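Running the school science fair for the first time

February 19, 2025

I took over the science fair at our school this year. Vittoria Lo Presti had run it for as long as I've been teaching there, and when she moved to the Akgate campus she handed me a plastic tub of ribbons, a folder of old entry forms and her phone number. I used the phone number a lot.

We had 119 projects from grades four to eight. The gym fits that many if you run the tables in long rows and leave the stage for the two or three displays that need a power outlet. I drew the floor plan on graph paper three times. The first version had no room for a wheelchair to turn at the end of a row, and the second one put the grade fours beside the canteen door, where they would have been trampled at lunch.

Entry forms went home in the fall. The form asks for a question, what you plan to measure and what you'll need from the school. Most of the questions were fine. A lot of them were too big. "Why is the ocean salty" is a good thing to wonder about, but a ten-year-old can't test it at the kitchen counter. I sent 27 forms back with a note asking the student to find a smaller piece of the question. Some parents didn't like that, and I had a few emails about it. Most of the kids came back with something better. The ocean one turned into how much salt it takes to float an egg, and she did five trials at each strength without being told to.

Repeating the test is the part I push hardest in class. Students will do a thing once, write down the number and move on to colouring the title board. I don't blame them, the title board is more fun. This year I made repeat trials worth more on the marking sheet than the display, and I told them so in the first week. The displays were plainer than in other years and the notebooks were fuller.

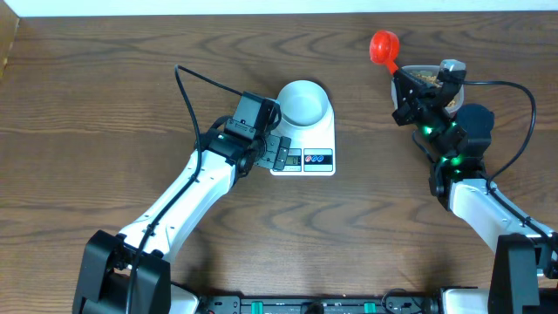

Judging was harder to organize than I expected. I wanted every project seen by two people, and I wanted neither of them to be the kid's own teacher. Remo Villa teaches senior chemistry at the high school in Melis and he brought over a group of his grade twelves to help. I was a bit nervous about teenagers judging, but they were very good at it. They sat on the floor with the younger ones and asked what went wrong, and the kids told them. Adults tend to ask what you learned, and then you get the sentence from the poster.

One of the grade twelves spent so long with a boy who had been growing mould on bread from the Skurnar bakery that we had to send somebody to fetch her. His bread had gone mouldy in the wrong order from what he predicted and he had no explanation. He wrote that down in his conclusion, word for word: "I do not have an explanation." She gave him full marks for that section and I agreed with her.

We opened the doors to families at four o'clock and the student at the door clicked in 341 visitors. The parking lot couldn't handle it. Next year I'll ask the church across the road if we can use theirs.

Some other things I want to remember for next time, mostly for my own benefit:

The marking sheet was two pages and it needs to be one. Judges kept losing the second page.

Put the names on the back of the boards. We had them on the front, and a couple of judges told me they recognized a family name and felt odd about it.

Order ribbons in January. I ordered them in February and the participation ones came the morning of the fair, in the wrong colour. The kids didn't care.

Extension cords need to be taped down before the tables go up.

No live animals is a rule on the form, but it should be in bigger print.

Four projects are going on to the regional fair in Skikano this spring. The egg one is going, and so is the mould. The other two are a paper bridge test and a comparison of bicycle helmets padded with different materials, which involved dropping a melon down a stairwell many times. We're meeting after school to go over their notebooks and practise talking to strangers. The mould boy has started a second round with a different kind of bread, and his mother has asked me when it will be finished.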